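Oakley robotics club is teaching two arms to play chess

I stopped by the Oakley robotics club one afternoon in November, planning to stay for a few minutes, and ended up missing dinner. The club has 14 students this year, and most of them are busy with one very ambitious thing: a pair of robot arms that can sit down (so to speak) to a game of chess.

They call the project Timine. When I asked where the name came from I got three different answers at once, so I'm leaving that one alone!

Dionysis Antoniadis, who teaches math here and runs the club, told me the kids had their pick of projects back in the fall. Sorting blocks was on the list. So was stacking cups. They went for chess, and he tried to talk them out of it for a whole week before giving in. "The chess part is easy, a computer can do that," he told me. "Picking up a pawn without knocking over the bishop next to it, that's where we've spent our lives."

I can believe it. I got to try driving one of the arms myself from the keyboard and my very first move sent a knight flying. The students were awfully nice about it.

The money came from a $3,000 grant from Drinovik, a machine shop across town, and the club has had to stretch it. They've split into 4 teams, with one on the grippers, one on wiring, one on the move software and one on what they call "the housekeeping," meaning where captured pieces go and how the board gets set up again after a game.
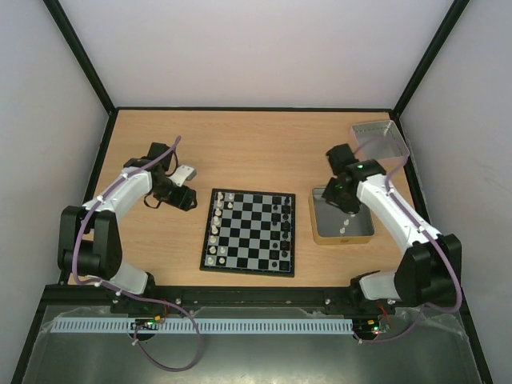 The housekeeping team might have the hardest job of the bunch, if you ask me. A captured piece has to be lifted straight up, carried over everything else and put down someplace the arm can find it later, and a piece that's lying on its side is a whole lot harder to grab than one standing up. They were arguing about that when I came in and still arguing when I left (very cheerfully, I should say).

Next up is the Jemow Invitational, where 8 school clubs will show off their projects to judges and to anybody who wants to wander in. Timine has to get through a full opening with no human hands on the board. The club is practicing after school until 5:30 most days, and visitors are welcome as long as you don't lean on the table. I'm going back with my nephew, and I'd like another shot at that knight.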